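Bellport opens second round of grants for older brick buildings

September 1, 2024

Owners of older brick buildings in Bellport can now apply for help with repair costs. The town has reopened its masonry grant program after the first round ran out of money in February.

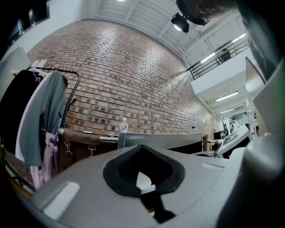
Who can apply

The program is open to anyone who owns a brick building inside the town limits that was put up before 1950. Homes, shops, workshops and halls all qualify. A building does not have to be on the historic register, but it does have to be in use or have a signed lease that starts within a year.

The town's building office lists 244 properties that meet the age rule. Of those, 83 were marked in the last street survey as needing work on their mortar, and most are in the blocks between the rail line and the harbor road. Owners of buildings that were not marked can still apply if a mason's report shows damage.

Tenants cannot apply on their own. They can ask the owner to do so, and the form has a space for a tenant's contact details so that work can be planned with the people who use the building.

What the money covers

Grants pay for 25 percent of the cost of approved work. That includes repointing, replacing broken or crumbling bricks, fixing parapets and chimneys, and taking off old paint or sealant that traps water in the wall. Gutters and downspouts are covered if they are repaired at the same time as the wall next to them.

Inside walls were left out of the first round. They are now covered where the brick is exposed and carries part of the load of the roof or an upper floor. Plaster, painting and lighting are still not covered, and neither is any work done before the grant is approved.

Owners must get two written quotes. The one exception is for jobs priced under $500, where a single quote is enough.

Mortar rules

The biggest change from the first round has to do with mortar. All work paid for by the program must now use a lime mix that matches the hardness of the brick. Several walls repaired in past years were filled with hard modern cement, and the faces of the bricks have started to come off. The soft brick used in much of Bellport takes in water when it rains and lets it out again through the joints – if the joints are too hard, the water leaves through the brick and takes the surface with it.

A mason who wants to work on grant jobs must hand in a small test panel before starting. The building office will look at the color and finish of the joints and at how the old mortar was removed. Power grinders may be used on wide flat joints only. Narrow joints have to be raked out by hand.

Masons from outside the town may bid. Motaung Masonry, which did most of the first-round jobs, has said it will take on two apprentices for the coming season.

Supply of brick

Finding matching brick has held up some projects. Much of the original brick came from the Undunau yard, which closed decades ago, and the size it made is a little shorter than the brick sold today. The town has been keeping sound Undunau brick from demolition sites and storing it behind the public works garage. Grant holders can have it free of charge if they pick it up themselves.

The stock is mixed in color, mostly dark red with some tan. Owners should bring a sample from their own wall. The yard is open to grant holders on weekday mornings, and staff will not load trucks.

How to apply

Forms are at the front desk in town hall and at the library. Each application needs proof of ownership, the quotes, a mason's report and clear photos of the damage. Photos should show the whole wall as well as the bad areas – close-ups alone were a common reason for delays last time.

Applications are looked at in the order they arrive, and the office plans to answer within six weeks. Lime mortar should not be laid when there is a risk of frost, so owners who want work finished this fall should get their papers in early. Grants approved later in the year can be used in the spring without applying again.

Payment is made after the final inspection. Owners who cannot cover the full cost up front can ask for half of the grant when the scaffolding goes up. Those turned down in the first round for lack of funds need to send only updated quotes, as their earlier papers are still on file.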